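Teaching a Picker From Its Own Tries: Project Report
Catrin Maddocks and Gwenllian Cadwaladr
Jun 10, 2026 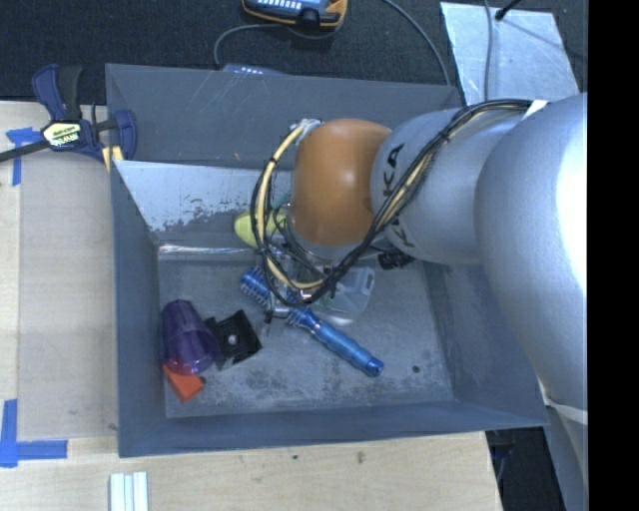
Our project asked a pretty simple question: if you want a robot arm to learn to pick up everyday stuff from a bin, how much does it matter which examples you feed it? We called the project Cetitz (it started as a typo in our shared folder and stuck), and we spent most of the spring collecting grasp attempts and then arguing about them. The bin is gray with sloping walls, and the walls ended up shaping the whole project. A blue brush with a ridged handle is nice to grip when it lies on the flat floor, like it does under the gripper here, but a rounded thing resting against the slope is a completely different problem, and so is a tipped-over purple cup with a block partly under its rim. We wanted plenty of all three!

How we collected

Each attempt went like this. One of us dropped a handful of objects into the bin, the planner chose a spot to grasp, the arm went down, closed, lifted, and moved to a drop point. We saved the overhead view from before the arm moved, the joint positions the whole way, the gripper opening, and a label. The labels were "held," "slipped," "missed" and "blocked." That last one was Gwenllian's idea and I'm so glad we added it. It covers the tries where the fingers touched a wall or another object before they got to the target, and without it those would have been lumped in with the misses.

We ended up with 806 labeled attempts. We had planned on collecting in blocks of 100, but the blocks were too long to stay sharp for, and when we checked our early labels against the recordings we found mistakes bunched up near the end of each one. After that we switched to blocks of 60 and traded seats between blocks, one person on objects and the stop button, the other on labels.

The objects came from a box we named Provesness. The rule for Provesness was that anything could go in if it was cheap, not breakable, and fit in the gripper at least one way around. See-through plastic was our favorite category because the depth readings on it are awful, and we figured a learner should see some awful readings. Brushes were good too, since you can grab the handle or the bristles and those behave nothing alike.

What the learner did

The model itself is a small one. It takes a patch of the overhead view around a possible grasp and guesses whether the grasp will hold. We trained one version on everything and another only on the "held" and "missed" tries, then ran both on the same held-out layouts.

The version trained on everything was right on 62 percent of the wall layouts. The other one did clearly worse there, and it kept picking grasps that would run a finger straight into the slope. On the open floor we couldn't tell the two apart. So the blocked tries were doing real work, at least near the walls, and that was the most exciting afternoon of the project for both of us (there was some yelling).

Things that went wrong

In April we lost a whole session because the bin had shifted a little and the saved positions no longer matched it. Clamping the rim and putting tape marks on the table took care of that, and we should have done it on day one. We also changed the lighting halfway through without writing it down. We can guess the session from the shadows, but a guess isn't a record, so those attempts are flagged in the data and we left them out of the comparison.

The cables were a headache too. They run down to the gripper, and on some wrist angles they come between the overhead view and the target. We only use the view from before the arm moves, so training wasn't affected, but checking labels afterward was slow going.

What we'd do next

We'd love to let the model choose its own next tries, going for the layouts it is least sure of. Catrin has a rough version of this working on saved data. We'd also like a second person to relabel one full block without seeing our labels, to find out how often people disagree on "slipped" versus "missed." Our own definition is that it counts as slipped if the object left the floor at all, and even with that written on the whiteboard we still had to replay a few of them over and over.

The label sheet and the object list are in the Cetitz folder, along with the flagged sessions.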